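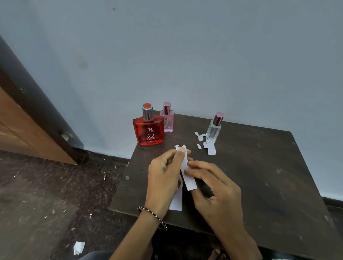

**Teaching a gripper to tear paper — how do we label the clips?**

Hello all! I help with an after-school robotics club in Dendport and we've got ourselves into a bit of a pickle. Our project this year (we call it Skerkon, don't ask) is a two-armed robot that tears paper into strips and then into scraps. The members film their own hands doing it at home, from head height, and we use the clips to train the thing. We have 134 clips so far, all sorts of tables and backgrounds, and the arms still close, tug once and give up.

Our trouble is the labelling. Half the club marks one long "tear" from the first grip to the last scrap, and the other half marks every single rip. Which is better? And should we ask everyone to clear the table first, or leave their bits and bobs where they are? We have to show something by 28 February 2018, so I'd be ever so grateful for a steer.

*posted by marmalade_bench*

---

**onov_tinkerer**

Oh, I do like this one! We had much the same muddle with a cloth-folding project, and marking every rip is the way to go. Start the label when both hands have hold of the paper and end it when the piece comes free, then start again when the fingers have moved. With one long label your robot never learns that letting go and gripping again is part of the job, and I suspect that's your single tug.

As for the tables, leave them be. Bottles, scraps on the floor, a bit of somebody's clothing — it all helps, so long as both hands stay in view and the paper isn't hidden behind anything. I'd keep 3 clips of each member's aside for testing, mind, and don't let anybody train on those.

---

**tapeandstring**

just use thinner paper

---

**quietgearbox**

I agree with the first reply, mostly, but do look at your thumbs as well. People press a thumb against the edge to start a tear, and a flat two-finger gripper can't copy that terribly well. We glued a strip of rubber along one finger and it was much happier. If you run the training on Jenkins overnight as we do, keep the old labels in a separate folder so you can compare the two.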